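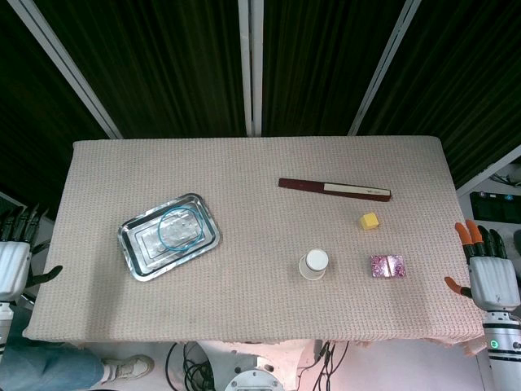 How a Two-Handed Robot Learns to Pick Things Up

Print this page | E-mail this page

This explainer is for readers aged 9 and up. It describes a robot built in a shared workshop in Ladurstead. The robot is named Xaba. Words in capital letters are explained in the list near the bottom.

What the robot is for

Xaba is a tabletop robot. It has two arms, and each arm ends in a hand with fingers and a thumb. Its job is to pick up small objects from a table and put them somewhere else. A factory robot usually handles the same part all day. Xaba has to deal with whatever is in front of it, such as a paper cup, a small yellow cube or a blue rubber band.

Parts of the arm

A robot arm is a chain of stiff pieces joined by moving parts. The stiff pieces are called LINKS. The moving parts are called JOINTS. Your own arm works in a similar way. The bone between your shoulder and elbow is a link, and the elbow is a joint.

Most of Xaba's joints contain an electric motor. A motor spins fast but does not push very hard. Gears between the motor and the link trade speed for strength, so the arm moves slowly and can hold its own weight. Next to the gears is an ENCODER, a sensor that measures how far the joint has turned. The computer reads every encoder 500 times each second.

Power and signals travel through cables. Lungile Mofokeng did the wiring. A cable that is too short pulls tight when the arm stretches out. A cable that is too long can catch on things. She moved each joint by hand through its full range before she cut any wire, then added a little extra length.

Why the fingertips matter

Hard, smooth plastic slides on hard, smooth objects. The force that resists sliding is called FRICTION. Some of the fingers in the picture have orange tips, so they are easy to tell apart from the black ones. If you want to feel friction for yourself, pick up a coin with bare fingers, then try again with plastic wrap around them.

Objects and their problems

Each object on the table sets a different problem.

Paper cup. It is light and its walls bend. If the hand squeezes too hard, the cup folds. If it squeezes too little, the cup drops.

Rubber band. It is thin and has no fixed shape. When it lies in a shiny steel tray, the tray also reflects light in bright streaks, and a camera can mistake a streak for an edge.

Flat strip. A long, flat object leaves very little side to hold. The fingers have to come down close to the table without pressing into it.

Small cube. This is the easiest one. It has flat, parallel sides.

The table has a cloth with a waffle-like weave. Cloth gives slightly when a finger touches it. It can also wrinkle, and a wrinkle can lift one end of an object.

How the robot practices

Aiman Manurung wrote the practice program. One try goes like this:

1. The camera records the table.
2. The program picks one object and estimates its position.
3. The computer works out an angle for every joint.
4. The arm moves above the object and stops.
5. The hand lowers, closes and lifts.
6. The program saves the result as a pass or a fail.

In June the robot made 264 tries with the cube and the cup. It passed 181 of them. Most of the fails were with the cup. After that the builders lowered the closing speed of the fingers and started a new set of tries.

Safety rules in the workshop

Keep your hands off the table while the arms have power.
Tie back long hair.
Know where the stop button is before you start.
An adult must be present whenever the motors are on.

Word list

ENCODER: a sensor that measures turning.
FRICTION: the force that resists sliding.
JOINT: a part of the arm that moves.
LINK: a stiff part between two joints.

Text by Yolandi Oosthuizen. Checked by Lerato Modise. Last updated 12/04/2025.

Contact | Copyright Ladurstead Shared Workshop | Back to top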